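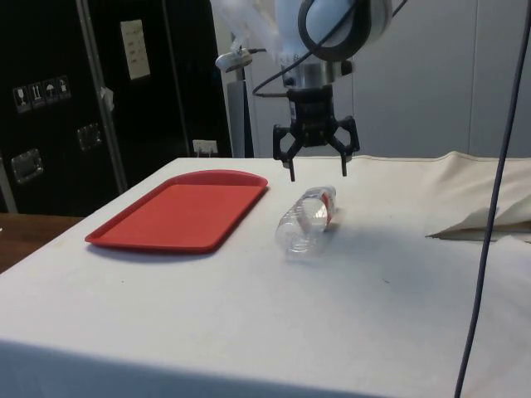
Tendard is the planning and control software we have been writing at Kindbridge since February. It takes a target from the perception side, works out a grasp, a path and a place to put the thing down, and hands the arm a stream of joint commands. Most of this year's work has gone into transparent objects, which our earlier code handled badly. A clear water bottle lying on a white cloth, next to a red tray, is a fair test of that: the tray is found on the first pass and the bottle has very little edge for a depth sensor to hold on to. With the gripper open over the bottle, the planner already has a grasp pose, but it keeps checking that pose against new estimates until the fingers start to close.

This gallery goes with the May 2026 release notes. The notes have the full list of changes and the upgrade steps. What follows is a shorter account of three parts of the software, one to each picture.

Approach and pose checking

The perception module is called Thân. It used to send one pose and stop. It now sends a pose with a spread, and Tendard decides what to do with the spread. If the long axis of the object is well known but the position along it is not, the planner is allowed to come down anyway and choose the grip point late. If the axis itself is in doubt, the arm waits at the hover height and asks for another estimate.

The label helps a good deal. On a clear bottle it is often the only solid patch Thân can segment, so the fit starts there and grows outwards along the ribs. Nantana Suksawat wrote the fitting code and has since added a check for the case where the label faces down.

The hover height is set in the task file. The default is 10 cm, measured from the fingertips to the top of the fitted shape. Older task files that give the height from the table will still load, with a warning. 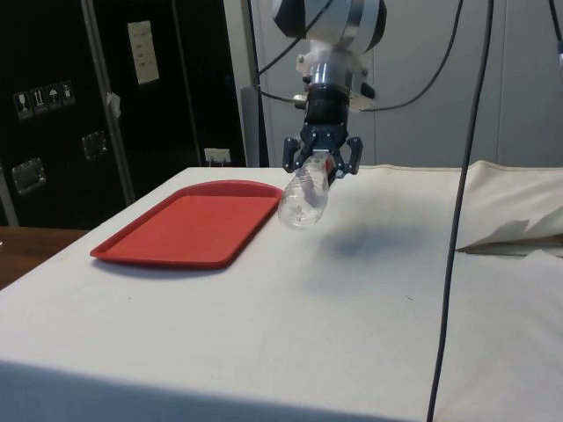

Words by Desta Shiferaw | Pictures by Annelies Van der Linden | Kindbridge, Kudance workshop

Carry and hold

The bottle is held near the cap end here, with the base towards the front left and the tray to the left of it. A grip so far from the middle changes what the planner has to allow for. The body of the bottle sticks out well past the fingers, and the swept volume has to include all of it, or the path to the tray will clip the rim.

Tendard now attaches the fitted shape to the gripper as soon as the grasp is confirmed, and plans the carry with the two as one body. Before this release it attached a box of fixed size. The box was safe for short objects and wrong for long ones.

Grip force is a separate matter. Thin plastic crinkles under the fingers, and when it does the width reading drops without the object having slipped. The old slip detector treated any drop as a slip and closed further, so the plastic gave way again and the loop fed itself. Vlasta Tichý replaced it with a detector that looks at the width and the motor current together over a window of 8 control cycles. The window can be changed in the config file, but we would leave it alone unless your gripper reports much faster or slower than ours.

There is one known fault. If the carry is paused by hand and then resumed, the planner sometimes replans from the pose it had before the pause. The fix is merged on the development branch and will go out in the next point release.

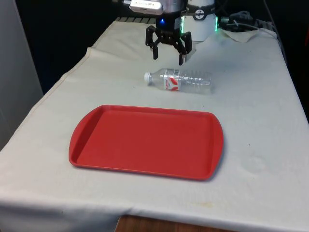

Gripper open behind the bottle, tray in the foreground.

Placing and the tray model

The tray is fitted as a rounded rectangle with a raised rim, and the short ends are treated as part of the rim even where they flare out into handle lips. The place planner works on the flat floor inside that. It shrinks the floor by a margin, lays the object's footprint over what is left and scores the positions by clearance.

For a long object there are usually only a few good angles. The planner tries the tray's long axis first and only then goes looking for others, which has cut planning time for this task by nearly half on our own machine.

Marks and creases in the cloth caused some trouble early on. Thân was reporting faint smudges as flat objects, and wrinkles as low ridges to be avoided. Faustine Collet added a height floor of 3 mm, below which nothing is passed to the planner. Bunched cloth at the back of a table is still well above that, so it is kept as an obstacle, and we think that is the right choice for now.

Task files, the tray model and the settings used at Kudance are in the examples folder of release 4. Bug reports go to the Tendard tracker, with the planner log attached and the Thân version given in the title.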